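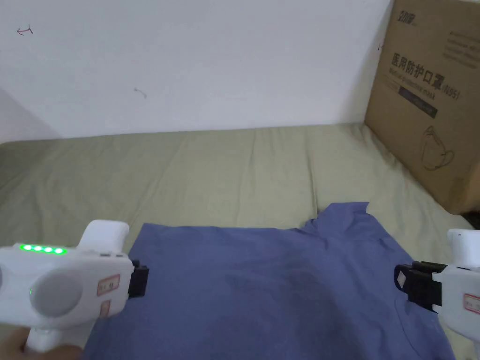
From: Gunhild Toft
To: Kirgate household list
Date: 10 Jan 2023
Subject: Re: [kirgate-home] T-shirts, drawers, and do you need a table?

Somkiat Thongsuk wrote:

> I've been reading the thread on drawer folding and I'm sold on the
> idea, but I'm stuck at the first step. We don't have a table big
> enough. The kitchen one seats two and usually has the toaster on it.
> Ditte says she folds standing up, against her chest, and I've tried
> that and end up with one sleeve longer than the other and a lump
> in the middle.
>
> Do any of you fold on the bed? My mother always said you can't get a
> clean fold on a soft surface. Also, do you start from the neck or from
> the hem? The library book says neck, Asif says hem, and my shirts say
> neither.
>
> Somkiat

Somkiat, yes! The bed! I have been folding on the bed for years and I will happily defend it to your mother.

A mattress is soft but it's also huge, and for T-shirts huge wins. You can get the whole shirt down flat with both sleeves out and still have room for the finished pile. On my old kitchen table one sleeve was always hanging over the side and pulling the rest after it. And the height is kind to your back if you sit on a low stool or kneel on a cushion. I kneel. My knees have opinions about this in August when it's too hot for the cushion, but otherwise it works.

A few things I've learned about bed folding, in no special order.

Pull the comforter off first. A fitted sheet or a plain flat one over the mattress is all you want. It doesn't need to be smooth like a hotel — mine never is — but get the big ridges out from under the spot where you're working. Wrinkles in the sheet farther up the bed do no harm at all.

Use a sheet that's a different color from most of your shirts. I used to have a navy set and half of our closet is navy, and I kept losing the edge of the sleeve. Olive or khaki is lovely for this. Blue shows up on it beautifully and so does white, and even gray is fine.

Now, neck or hem. I'm with Asif, with one change. I lay the shirt down any old way and then I take the two bottom corners, one in each hand, and draw them apart until the hem goes straight. Gently! You aren't stretching it, you're only taking up the slack. Once the hem is a straight line the rest of the shirt has something to line up with, and you can see right away if the body is twisted. If the hem won't come straight, the shirt was twisted before you started, and you may as well pick the whole thing up, give it one good snap and put it down again.

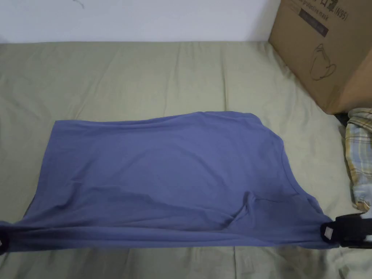 Hem drawn straight between the two bottom corners, blue tee on the olive sheet.

You'll get little puckers inside the shirt even when the hem is good. I used to chase every one of them. These days I put my palm flat in the middle, sweep once toward each side seam, and call it done. Faint creases across the front don't matter for a shirt that's going to be folded anyway. A real fold of cloth standing up near the neckline does matter, that's your lump, Somkiat! Sweep it out before you bring anything over.

After that it's the same as on a table:

Bring one side in to the center, sleeve and all, then lay the sleeve back on itself so it doesn't stick out past the fold.
Same with the other side. You should have a long strip, the same width top and bottom.
Fold the hem up to just short of the collar.
Fold in half again, or in thirds if your drawers are shallow.

Press down with your forearm between steps. This is the one place where your mother has a point, because a table pushes back and a mattress doesn't. If you want a crisper edge, slide a big hardback or a cutting board (clean!) under the strip for the last two folds. I did it that way for the first month and then forgot to bother, and the drawer looks no different.

On the drawers, to answer Eduard from last week: I stand mine on edge, folded side up. My top drawer is the Botel one from the secondhand place, shallow and wide, and the shirts have to be in thirds or it won't shut. The Nunine dresser is deeper and takes them in half. I did break down and count, because Ditte dared me to. We own 181 T-shirts between four people!! Eduard, I know you said you had 100 and felt bad. Please feel better. We're now working through them and 7 have gone to the rag bag so far, all of them with holes I'd been pretending not to see.

A word on cardboard boxes, as that came up too. Asif Satti asked whether they're worth keeping for off-season clothes or whether you should buy the Abreu bins. I love a big cardboard box. Stand it by the bed while you fold and the summer things go straight in, one layer at a time, heaviest at the bottom. Write the contents on the side and not on the lid, or you'll be unstacking the whole closet to read it. If your closet is damp, get the bins. Ours is dry as toast and the boxes have held up through three moves.

Ditte, I did try your chest method again this weekend, out of fairness. I got four good ones in a row and then a long-sleeve that looked like a croissant. I think you have longer arms than I do. Could you write out what you do with your chin? I suspect that's the part I'm missing.

Somkiat, try five shirts on the bed tonight and tell us how it goes. Start with a heavy cotton one, they stay where you put them. Leave the slippery running shirts for later, they're a whole separate thread and I have a lot to say about them.

Gunhild

--
kirgate-home: talk about closets, laundry, kitchens and putting things away
To leave the list, send a blank message with "leave" as the subject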